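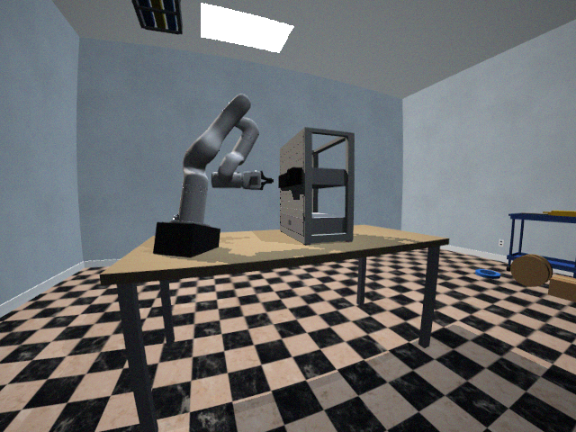
Posted by Finbarr Carroll, Ullar student robot club

Need 2 more people for the Rurnance project, December start. Sim work only for now — arm on a table, cabinet next to it, you write the code that gets the gripper where it should go. Some Python helps. No robot experience needed, we'll teach you. Meetings 6 pm, bring a laptop. Current list has 177 test runs to go thru and we're behind. 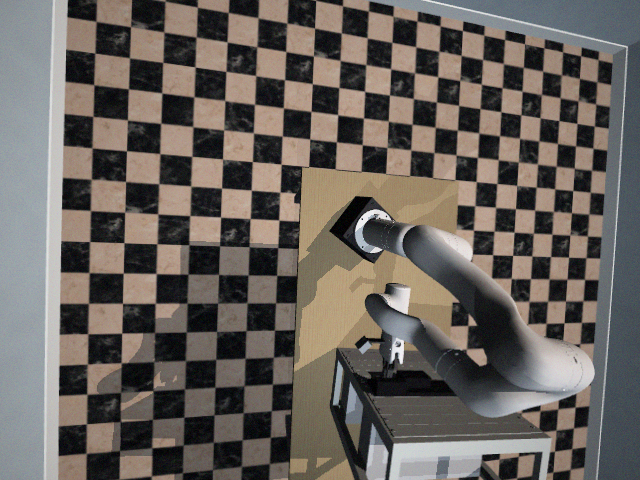
Irnis asked if first years can apply. Yes, anyone 18 or over. No pay, but travel to the Mạch contest is coverd. Send a few lines on what you've built, doesn't have to be finished.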